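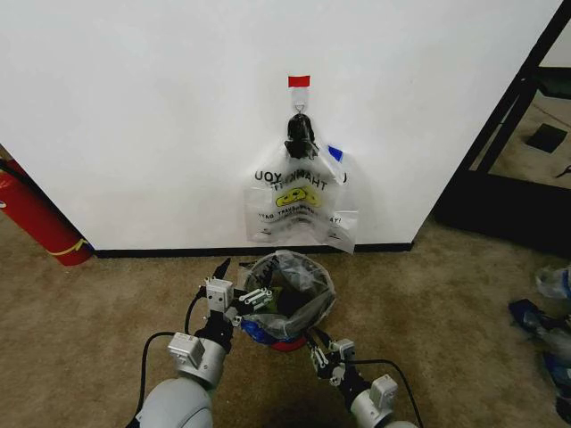
Dreloreck, 13th April

I have been trying to get through a year without buying trash bags. I started in February, so it's early to say much, but a couple of people asked how it was going after my last post and I said I would write it up.

The idea came from the kitchen drawer. I opened it to find a rubber band and couldn't, on account of the shopping bags. They had filled the drawer and started on the one below it. I took them all out and put them on the table and there were 60, not counting the ones with holes. Meanwhile I was paying for a roll of bags at the store every month or so, bringing it home, and carrying it in a shopping bag.

So the rule is simple. Household trash goes out in bags that came into the house carrying something else. I finish what I already own and don't buy more. I had part of a roll of clear liners left and those are still in use.

The thin grocery bags are fine for the bathroom and the desk. They are too small for the kitchen. I tried using them in the tall kitchen can and they slid down inside the first time anything heavy went in, so I stopped using the tall can and moved it to the garage. We now have a small one under the sink that gets emptied most evenings. I thought this would be annoying. It's a short walk, and the kitchen smells better in warm weather than it used to.

The thicker bags are another story. The takeout place on Arango gives out a good one with proper handles, and those I save for wet stuff. The hardware store in Urkemar uses paper, which I like, but coffee grounds go through the bottom of it in a few hours. I put newspaper in the paper ones now and use them only for dry trash.

Cat litter was the part I expected to fail at. A grocery bag will hold it if you double it, and that uses up two a day. I have gone through 19 pairs on litter alone when I had a cold and wasn't keeping up with the scooping. What works better is the bag the litter comes in. I cut the top straight across, keep it next to the box, and fill it back up over the week. Dog food bags do the same job if you have a dog or a neighbor with one.

Bread bags, cereal liners and the bags that frozen vegetables come in are all useful for smelly things. Chicken bones go in a frozen pea bag and back in the freezer until pickup.

Storing the things was the last problem. I tried folding them into triangles, which looks nice and takes forever. After one evening of that I went back to stuffing them all into one bag. It is not pretty, but I can get one out with one hand.

I'm down to around 60 percent of the trash we used to put out, mostly from paying attention to it. We have 4 clear liners left. The city wants the recycling loose in the bin anyway, so no bags needed there.

Next I want to look at sandwich bags. I bought a pack of the Wurkoda washable ones and so far they take two days to dry.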